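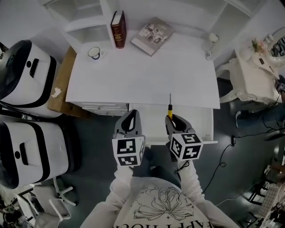
The white desk with its right-hand drawer out, screwdriver at the ready

Reading time: 4 minutes

Hi Gráinne,

Progress report number two for the Rusari furniture room, as promised, and only slightly later than I said it would be (sorry, the desk ate my week). I've kept the headings off this one because you told me last time you read these on the train and just want to know how we're going. So - we're going pretty well!

The short version is that we've had 59 pieces of donated furniture through the door since January, and 23 of those have gone out again to people setting up a new place. The rest are somewhere between "needs a wipe" and "needs a miracle". Minoru Shibata keeps the list, and he'd like it noted that the list is now on a proper spreadsheet and no longer on the back of an Ulumar delivery docket.

Now, the desk. It's the white one that came in with the Noguchi house clearance, and I've got a real soft spot for it. It's a good plain desk with drawers under the top, the kind with horizontal grooves across the front, and it's exactly what the students keep asking us for. The trouble was the right-hand drawer. It stuck about halfway, then it dropped at the front if you pulled it any further, and you had to lift and wiggle to get it home again. We've had the yellow-and-black screwdriver out for most of this job, and I can tell you that the screws in the runner were not all the same screw. Somebody before us had made do with whatever was in the jar.

Tetsuya Nomura reckons the runner itself is fine and it's the holes that have worn, so the plan is to plug them, let them set properly overnight and drive new screws in fresh. I wanted to swap the whole runner and be done with it, but he's right that it would cost us more than the desk is worth, and he's done a lot more drawers than I have. The left one runs beautifully, by the way, so we've been using it as our guide for how the other should sit.

We've also started dressing the pieces a bit while they're waiting, which was Forough's idea and a very good one. A bare desk looks like office surplus, but put a couple of books and a mug on the back of it and suddenly people can see it in their own bedroom. At the moment this one has a dark red hardcover with gold lettering standing up at the back, a grey book lying next to it with photographs on the cover, and a white enamel mug with a dark blue rim that I'm very tempted to take home. There's a little white figurine in the back corner too. None of it is for sale and all of it gets asked about.

The same goes for the white vanity table on the right-hand side of the room, the fancy one with the carved legs and the round mirror. Forough Hosseinzadeh put a small pink flower arrangement on it and we had three people wanting it before lunch. I've asked her to do the same for the wardrobes, if anyone can work out how you dress a wardrobe.

Storage is still our weak spot and I won't pretend otherwise. The white shelving unit with the open compartments has been a help, and it lives behind the desk for now, but we still lean things against other things more than I'd like. I've got a sheet of brown cardboard propped beside the desk as I write this. It's on my list! Minoru Kawaguchi from Flilerham came by to look at the layout and thinks we could free up a fair bit of floor if we got the chairs up off it, so he's drawing something up for us. He's doing it for nothing, bless him.

On the money side, we've spent $554 of the repairs line so far. Most of that was paint, sandpaper and glue, plus castors for the desk chairs, which cost more than you'd think for something so small. I haven't bought the new screws yet because I want Tetsuya to come with me and pick the right length, so they'll be in the next lot of receipts. We're nowhere near the limit and I don't expect to come asking for more this time round.

What I would like to ask about is the paint. We've got a lot of white furniture now, and it isn't all the same white, and touching up the chips is turning into a guessing game. Would you be happy for us to spend a little on having two of the whites properly matched at the shop? It'd come out of repairs, and I can send you the quote first if you'd prefer.

Next up is finishing this drawer, then the wobbly bookcase, then the bed frame that came without its slats (still hunting - if you hear of any, shout). I'll send the updated list with the receipts, and you're welcome to drop in whenever suits. The kettle works and there are plenty of chairs.

Cheers,
Minoru S. and I both say thanks again
September 11, 2024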